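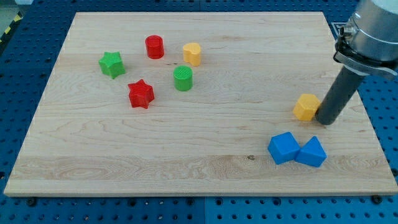

4. WORKPLACE TASK AND OPERATOR ROLE

October – Zuteo Working Group on Assisted Handling

Figure 3. Tabletop pushing with a rod end effector. Eight blocks, two of each color; the rod tip is beside the yellow hexagon.

The kitting line at Casmont was staffed by 18 operators before the trial. Each sorted loose parts by hand onto trays, and most of the shift went to small corrections of position. The pushing task in Figure 3 reduces that work to its basic element. The arm has no fingers and moves a block only by contact with the rod, so an operator states the goal in words and the arm carries out the pushes.

We logged 800 instructions, of which 389 were corrections to an earlier one. Operators said they spent less time reaching and more time watching. Several found the watching harder – a stalled push calls for a quick decision, and the old job had few of these. Shift leads at the Neves site moved the break schedule forward and began rotating staff between the console and the manual bench. Pay grades were left unchanged during the trial, a point raised repeatedly in interviews.

Related items
Brollix console: notes on operator phrasing
Manual benches after partial automation
Rotation schedules at the Neves site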